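Ticket 827
Product: Drimix dehumidifier, basement model with hose kit
Category: Shuts off / no drain
Status: Closed
Site: Sterthorpe, lower level

Opened, 7:40 a.m.

The dehumidifier in the basement storage room shuts itself off with the bucket light on. The bucket is empty. It has a hose attached at the back that goes to the floor drain, so the bucket should never fill anyway. When I pull the bucket out and push it back in, the unit starts again and runs for maybe an hour, then stops with the same light.

Humidity in the room is reading 71 percent. It normally sits at 50. The room has paper files in it, so I would like this fixed soon.

What I have tried so far:
Pulled the bucket and reseated it, several times.
Unplugged the unit overnight.
Cleaned the air filter. It was dusty but not blocked.

No change from any of these.

Reply from support, 9:15 a.m.

Thanks for the details. The bucket light comes on for two reasons. One is that the float inside the bucket has lifted. The other is that the unit cannot tell the bucket is in place. Please check the following and write back with what you find.

Take the bucket out and look at the float. It is a small block on a hinge and should swing freely. If it sticks in the up position, rinse it with warm water.

Look at the back wall of the bucket bay. There is a lever about halfway up. Press it with a finger. You should hear a click.

Tell us the length of the drain hose and whether any part of it is higher than the outlet on the unit.

Customer update, 11:30 a.m.

Float moves fine. Lever clicks. Hose is the one that came in the kit plus an extension, 20 feet total. It runs along the wall and over the door threshold into the next room, where the drain is. The threshold is a little raised. The outlet on the unit is low, so I suppose the hose could be higher than the outlet where it crosses. It has been set up this way since September and worked until this week.

I also noticed a small amount of water on the floor under the unit. I wiped it up and it was back after the next run.

Reply from support, 1:05 p.m.

The threshold is the likely cause. The kit drains by gravity only, with no pump, so water has to run downhill the whole way. With a hump in the line, water stands in the hose. It may still get over when the hose is clean, but once there is slime inside, it backs up into the tray and spills into the bucket bay. The float in the tray trips the same light as the bucket, and that is why you see the light with nothing in the bucket.

Please disconnect the hose, drain it into a pail and flush it with a cup of white vinegar and then plain water. Run the unit on the bucket alone for four hours and tell us whether it stops.

Customer update, 6:20 p.m.

Hose was partly blocked. A lot of brown slime came out. Ran the unit on the bucket from 1:45 to 6:00 and it did not stop. Bucket was a little under half full. No water on the floor.

While I was down there I wanted to rule out the outlet, since the dehumidifier shares a circuit with other things. I moved it to the outlet by the stairs for the second half of the test. It made no difference. The small refrigerator upstairs is on that same circuit, and I checked it too in case there was a voltage problem. It was running normally.

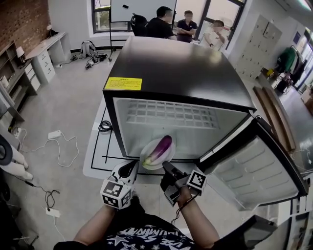 Paulauskas wrote in the next morning to say that a shared circuit would not set off the bucket light on this model. Low voltage shows up as a compressor that hums and does not start, and the display would go to a fault code. The light in this case is only ever a float or the bucket lever, so the outlet could be left out of it. He asked for the unit to be moved back to where it was and for the height of the threshold to be measured against the outlet.

Customer update, 8:50 a.m.

Moved it back. Center of the outlet is 4 inches off the floor. Top of the hose where it crosses the threshold is just over 5. So it has been going uphill all along.

I can't cut the threshold. Can I raise the unit?

Reply from support, 9:30 a.m.

Yes. Put it on a flat, solid base that will hold the full weight and does not rock. Concrete blocks with a board across them are fine. Leave the same clearance at the back and sides as in the manual. Do not use a cart with wheels. You want the outlet several inches above the high point so that there is a steady drop.

If raising it is not practical, the other choice is a separate condensate pump. We don't make one. Other customers have used the Ivlow pump with this model. It needs its own outlet and the tank should be cleaned at the same time as the filter.

Shorten the hose if you can. Any slack coiled on the floor will hold water and you will be cleaning it again in a few months.

Customer update, 2:10 p.m.

Unit is on two blocks and a board. Outlet is now 12 inches up. Cut the extension so there is no coil by the door. Poured a pint of water into the tray and it all came out at the drain. Started the unit at 2:00.

Customer update, 7:30 a.m.

Ran all night. No light, floor is dry, water trickling at the drain when I went down. Humidity is 58 and dropping. There is a bit more vibration noise now that it is on the board. I put a rubber mat under it and that took care of most of it.

Reply from support, 8:45 a.m.

Good. The mat is fine as long as the vents are not covered. Please flush the hose every three months, and clean the filter after every 1,000 hours of running or when the filter light comes on. We have added a note to the hose kit page about thresholds, as the drawing there shows a flat floor only.

We will leave this open a little longer in case the light returns.

Customer update, 4:00 p.m.

Humidity is at 51. No more stops. OK to close.

Resolution: Drain hose ran above outlet height and was blocked with slime. Hose flushed and shortened, unit raised. No parts sent.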